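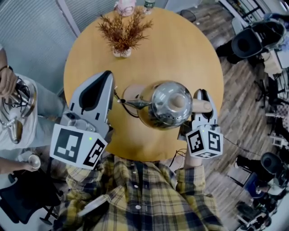
The teapot over the round table.

Two Teapots

The flat in Miststead came with a round table that would not go out through the door. The man from the agency said so when he gave Danica Kolář the keys. He said the last tenants had tried it on its side and then with the legs up, and in the end they had left it behind and taken 270 off what they were owed.

"So it's mine?" said Danica.

"It's the flat's," he said.

She had come from Čierny with two suitcases and a box. In the box was her mother's steel teapot, wrapped in a jumper, with its lid in a sock. The spout was thin and curved and would not fit anywhere sensible, so she had carried the box on her knees for the whole of the last train. When she unwrapped it on the table there was a new dent near the base, the size of a thumbnail. She pressed it from the inside with a spoon but it made no difference.

It was November and the heating came on at six in the evening, whether you wanted it or not. She found work at Millent, in the office where they took orders for paper cups and lids. The work was easy. People rang up wanting 4,000 of something and she told them when they could have it. At lunch the others ate at their desks, and she did too.

In the third week a woman knocked at the door. She was old and tall, and she had a teapot under her arm.

"I live below," she said. "I'm told the table's still here."

Danica said it was.

"I'd like to see it, if you don't mind."

The woman walked once round the table and put her hand flat on it. Then she set down her teapot, which was metal as well, and sat on the nearest chair.

"My brother made this," she said. "He made it in the room. He never measured the door."

Danica did not know what to say to that, so she put the kettle on. She asked which tea the woman drank, and the woman said she had brought her own. It was already in the pot, dry, and only wanted the water. Danica said she would make some of hers as well. So there were two pots on the table, and for a while they talked about how long each one ought to stand.

"Four minutes," said the woman.

"My mother says until you've forgotten it."

"Then it's stewed."

"Yes," said Danica. "That's how she likes it."

They each poured for the other. The woman drank Danica's tea and made a face, and then she drank the rest. Danica thought the other tea tasted of very little – hot water that had been near a plant – but she said it was nice. The woman looked at her and said she needn't be polite, she was only from downstairs.

After that she came up most weeks. She always knocked, and she always brought the pot with the tea in it. She gave her name as Mrs Skarnora, and Danica never heard anyone use another one. She talked about the brother. He had worked on the railway and had taken up carpentry late, from a library book. He had made a bench that nobody could sit on and a set of shelves that leaned, and after those he had made the table, and it was good. He couldn't explain it. He made nothing afterwards.

"Why did he stop?"

"He said he'd only make another bench."

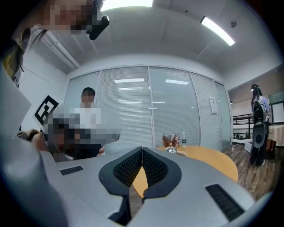

At Millent they had a new girl in to answer the phones, and she sat opposite Danica and asked about everything. She asked where Čierny was, and whether it had a cinema. She asked what Danica did in the evenings. Danica said she had a neighbour who came up for tea.

"Just the two of you?"

"Yes."

"You should have people round," said the girl. "I'd come."

Danica thought about it on the bus. She had four chairs, if she counted the one in the bathroom. She had five cups, small ones, from the market. She didn't think people came out on a cold evening for tea, but she asked the girl, and the girl asked a man from dispatch, and he asked whether he could bring his brother. Danica said he could. Then she went downstairs and told Mrs Skarnora, who said that in that case she would bring the bigger pot.

They came at seven. The brother had brought a plant, a dried thing, because he had been told you shouldn't arrive with nothing. It went on the table, in the way, and was moved, and was in the way again. The girl had a bottle of water with her and said she didn't drink tea at all, she had only wanted to see the flat.

Both pots were filled. Mrs Skarnora timed hers by the clock on the cooker. Danica did not time hers. The man from dispatch said he couldn't tell the two apart, and Mrs Skarnora made him try again with his eyes shut. He got it wrong. She asked him what he did all day and he told her he checked boxes before they went on the lorry.

"I see," she said.

Somebody asked about the table and she told them. She told it in a different order from the way she had told Danica, with the door at the end. The brother got up and went to look at the doorway. He put his arms out to measure it, then came back with them still held apart and laid them across the table.

"It would go through the window," he said.

They all looked at the window.

"You'd want a rope," said the man from dispatch. "And someone underneath."

"Where would it go, though?" said the girl.

Mrs Skarnora lifted the lid of Danica's teapot, looked in and put it back. She said the window had been thought of before. Her brother had bought a rope for it. It was downstairs in her cupboard, and it had never been out of its wrapper.

"Don't you want it down with you?" Danica asked. "The table?"

"I've got a table," said Mrs Skarnora. "Is there any more of the stewed?"

There was, a little, and Danica poured it for her.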